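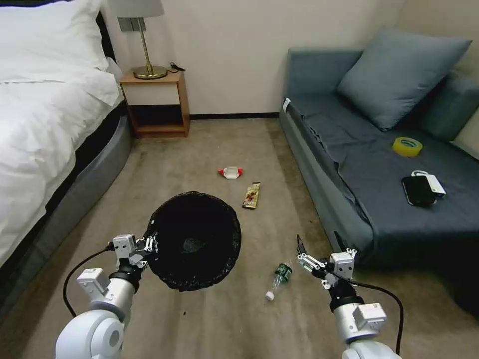
The Small Bedroom Is Fine, Leave It Alone

14 comments
Share this

Every apartment listing in this town now apologizes for the second bedroom. "Cozy." "Flex space." "Ideal office or nursery." I read a lot of listings — I've moved four times in six years, all inside Onov, all within walking distance of the same bus stop — and I have never once seen one just say: small room, has a door, a person can sleep in it.

That is a bedroom. A bed, a lamp, carpet, a wastebasket. Done.

My complaint this month is with the floor plans going up on Bouzid Street. Two towers, 29 units finished so far, and the cheapest two-bedroom is gone. Not expensive. Gone. What you get in its place is a big one-bedroom with a "den alcove," meaning a dent in the living room wall. No door. No closet. You could put a desk in the dent. You could not put a teenager in the dent.

The leasing person told me people want open space. Which people? I'd like to meet them. Everybody I know wants a door. Roommates want a door. Anybody with a night shift wants a door very badly. My sister moved back in with me for a winter after her divorce, and what she needed was nine feet by eight feet and a door that shut, and thank God my old place had one. She cried in there and then she did her taxes in there and in March she left.

Try that in an alcove.

Money, because somebody always brings up money. My old two-bedroom, the one with the ugly beige carpet and the heater that knocked, was $1,286 when I left. The alcove model on Bouzid starts at $1,586. So three hundred dollars more a month for one less room. Yes the counters are nicer. I don't sleep on the counters.

And split it two ways, which is how most people under forty around here pay rent. The old place comes to $643 each and you can close your door on each other. The new one you pay $793 and one of you lives in the dent, listening to the refrigerator.

I know the argument from the other side. Small rooms used to be a way to cheat people. Landlords threw up a wall in the middle of a parlor and rented both halves, one of them with no window, and the rules about minimum size came in for good reasons. Keep those rules! Windows, exits, heat. I'm not asking for closets to be called bedrooms. I'm asking for legal small rooms, the ordinary kind that got built by the thousands in every plain brick building on the east side, where nobody wrote a magazine article about it.

The other argument is resale, or "flexibility," and this one I just don't buy. A room with a door is the flexible one. Leave it open if you like openness. Take the door off the hinges, put it under the bed, it takes ten minutes and a screwdriver. Going the other way you need a contractor and permision from the building.

There's also the furniture end of this. Wadska, the store out by the highway, has dropped its narrow dressers. I went in December for one to fit behind a door and the man walked me past an acre of sectionals. Sofas the size of a parked car. He said the narrow stuff doesn't move. Well, no, it doesn't move if there's no narrow rooms left to put it in — and then the builders look at what sells and draw the plans bigger. Round and round. I got my dresser used. It sticks.

What would I do. First, the city already gives a parking break to any new building over a certain size, so tie it to real bedrooms with real doors. Second, make listings give the dimensions of every room. Just the numbers. Clukden does this on its rental site, has for a while, and it's the only one I trust. If a place says "den" and there's no number next to it I know what I'm looking at.

Third, and this is more of a plea. Stop being embarassed by small rooms. Stop telling your kids they were deprived because the bed touched two walls. I had roughly 2,000 nights in a room like that, with my books in a milk crate and my brother thumping on the other side, and I slept fine. I read the whole library shelf on shipwrecks in there. My parents could afford the place, and they could afford it partly because my room was so little.

The planning meeting on the third Bouzid tower is next month, 7 p.m., upstairs at the library. I'll be bringing a tape measure.

14 comments
Share | Print | Save

More in Opinion
Who decided the bus should skip the hospital?
The case for boring street lights
Our recycling rules need one page, they have eleven
Letters: readers on the pool hours
Bring back the corner bench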